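Product review: Mendau hinged organizer, smoke gray
Prepared for the supply office by Kadri Rozīte
Sunday, July 30, 2023

## Purpose

The supply office was asked to identify a replacement for the open trays now used to hold small fasteners, terminals and spare fuses at the Matar building. The trays spill when carried and collect dust between inventories. The Mendau organizer was one of 2 products shortlisted and was kept in regular use for 31 days. The other, from Zoller, will be reviewed separately in September.

## Construction

The organizer is a transparent box in smoke-gray plastic with a hinged lid. Partitions divide the inside into compartments, with smaller ones along one side and larger bays along the other. Staff found the mixed sizes useful: washers and fuses went into the small compartments, and longer screws into the bays.

The tint is light enough that the layout can be read with the lid down. Against a pale work surface the partitions show clearly. On a dark bench, the contents of the small compartments were harder to tell apart, and labels are advised. 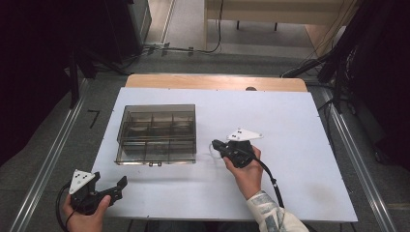 ## Latch and lid

A small metal latch sits at the middle of the front edge. It closed firmly throughout the review period and did not open when the box was carried flat. Staff wearing work gloves had difficulty with it and generally removed one glove first. A slightly larger tab would solve the problem.

The hinge showed no looseness after 30 openings in a single afternoon. The lid does not hold itself at a partly open angle, so it should be laid fully back before parts are sorted.

Very thin washers moved into neighboring compartments when the box was stored on its side. The office recommends flat storage only.

## Cleaning

The inside was wiped with a damp cloth and mild soap. Corners of the small compartments needed a cotton swab. Fine scratches appeared on the lid by the second week and do not affect use.

## Recommendation

The organizer is approved for fasteners, terminals and fuses kept at a fixed workstation. It is not approved for loose washers in vehicles. Departments may place requests through the supply office under the heading "Mendau, small parts," stating the number of boxes needed and the room where they will be kept.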